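Can a robot arm do basic kitchen chores yet, or is it still all demos?

Posted by Hutsuliak_D, August 6, 2025
2 min read

My mom is in Panville, bad wrists, lives alone. She wants something that can put a glass away, open the fridge, get into a drawer. Thats it. No cooking. I've been looking at simulated kitchens because thats where all the training seems to happen, and the work looks so ordinary. Glass by the toaster, wire baskets next to it, arm reaching over the counter.

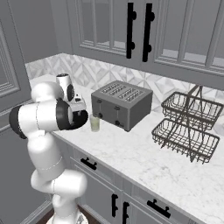 Escobedo

Short version, not for your mom, not this year. I fix packing machines for a living and the shop floor is easier, same box same spot all day. A house moves stuff around on you. Glasses are bad. See-through, and cameras hate that.

Fridge doors are the other one. Two tall doors, bar handles right next to each other, and the arm has to pick one and then swing back with the door without yanking it.
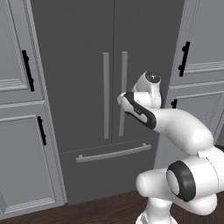
Real fridges also have a seal that grabs. Ask whoever is selling how many tries out of 100 it opened, in a house they never saw before. If they say 101 hang up lol

Demyd Hutsuliak

Thanks, will ask. She'd be ok with slow. Took her 22 minutes to empty the dishwasher in March.

Fuva

Depends what you call a chore. Drawers are further along imo. A long bar handle gives the gripper something to hold and the thing only slides one way. Trouble is when the arm is in close, the hand camera gets mostly drawer front and countertop and not a lot else.

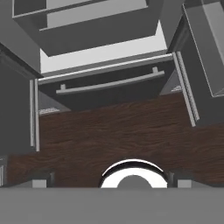
So I'd start her with D-shaped pulls and a reacher stick, cheap, works today. Look at an arm again in a year or two. And measure her counter depth first, mine was 13 inches short of what the arm needed.

Hiden

following, same question for my dad

Last updated: 4 replies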